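Risberg trench drain kit, bought for the site compound

Posted September 24, 2018 by Ketill Hjaltested

Quick one, on lunch. We've had the Risberg channel drain kit down in the compound at the Linari underpass job for the whole summer now, lorries over it every day, so time to say something.

Kit is 9 channel lengths, end caps, 2 outlets, grates and a bag of clips. We paid 465 for the lot, delivered. The Kidier one was cheaper but the grates rattle and I've had enough of rattling grates.

Laying it: fine. Channels click together properly, no forcing. Fall is built in so you need to get the order right, and the numbers are moulded on the underside where you can't read them once it's in the trench. Daft. Write them on the side with a marker first. Took three of us a morning, plus concrete.

Load rating is the good bit. Fully loaded tippers, turning on it, no cracks. One grate has a slight lip now, my fault I think, haunching was a bit thin at that end.
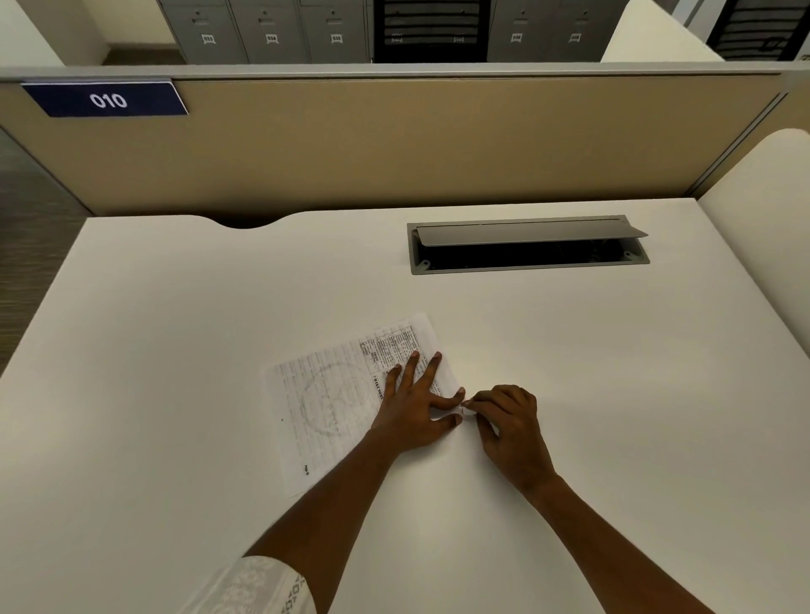
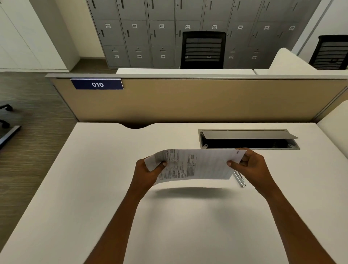 Drainage itself, good. We had that filthy week in June and the compound stayed usable, pumps hardly ran. Silt box is too small for a tunnelling site though. Fills up with fines in no time and then the water just sits there. I'd fit a bigger one from the start, Bach do one that goes straight on the outlet with a bit of pipe.

Clips are rubbish. Lost two the first time we lifted the grates, snapped another. Spares are not in the kit and the supplier wanted to sell me a whole new bag. Swapped them for bolts in the end, works better anyway.

Would I buy agian? Yes, for anything with heavy traffic over it. For a car park or a footpath it's overkill, get the Kidier and put up with teh noise.

Will look at it again in November when the leaves are down and the main drive has started. If the silt box still annoys me I'll post what we changed it to.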